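Notes for Jusisholm talk, 24 slides max, keep it MOVING

Open with the canteen story. Kiltarero laundry site, 358 staff, first sorting arms went in last June. People were told on the Thursday notice sheet, page two. Bad start - say so.

What changed on the floor:

- less lifting, fewer bad backs (ask the room who's had one)
- breaks now set by the line, not the supervisor. Big one. Pause here
- 63 people moved to new jobs, most stayed on same pay, some lost the shift premium
- night team down to a handfull, lonely work

Then rehearsal. Sendeo builds the rooms on screen first, staff get a say before anything is bolted down. Offices and quiet rooms too, not just the line. Let them look for a bit, don't talk over it.
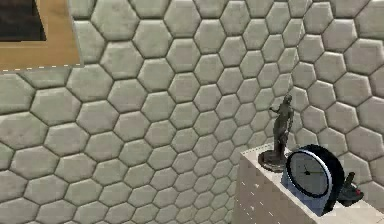 Babita Solanki's view was that the rehearsals came too late, the rota had already been settled and all they got to comment on was the layout. Fair. Read that out in full, dont soften it.

So - what I'd do differently:

- rota talks BEFORE the kit is ordered
- training in paid hours
- someone on each shift who can stop the arm, no form to fill in

Skip the Chauhan costs slide if short of time. Leave 30 minutes for questions, Tarun Joshi has the roving mic.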